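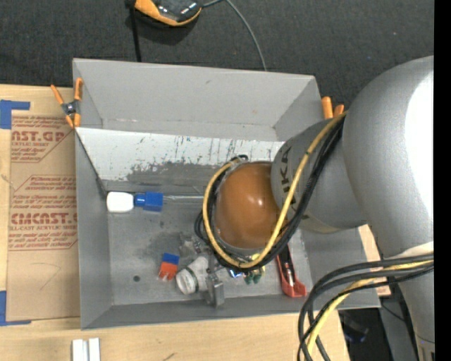 Grundow Text, by the Nimwood foundry
2025-08-04
Filed under: Type Reviews > Serif

Print this review | E-mail this review

Every few years somebody draws a bookish serif and promises it will behave itself at small sizes. Grundow Text mostly does. I set a 227-page county history in it, footnotes and all, and the footnotes are still speaking to me.

The family comes in four weights with italics. The regular is sturdy, a little wide in the hips, with a lowercase g that looks as if it has just heard some gossip. The italic is the better half – narrow, quick, and good company for a whole paragraph. The bold I would use on a jar of pickles and nowhere else.

Kerning is sound until you reach capital T followed by an accented vowel, where a small canyon opens up. Old-style figures are the default, so anyone setting price lists will be digging through the OpenType menu by lunchtime. Small caps are real ones, properly drawn, and they match the weight of the lowercase.

Against Calloway, my usual workhorse, it takes up more room: my history grew by more than 25 pages. Bukow is tighter than either but goes gray and sleepy in long columns.

The desktop license is $200. I grumbled and paid it. The specimen PDF is free, and has a ligature for "fj" if you write often about fjords.

Comments

inkwell_deb: The T thing drove me nuts in a Czech program booklet. Ended up kerning by hand.

pressroom9: Is there a display cut? The regular looks clumsy on a poster.

inkwell_deb: Not that I could find. I used Calloway for the titles.

marginalist: Leave the bold alone, I like the bold.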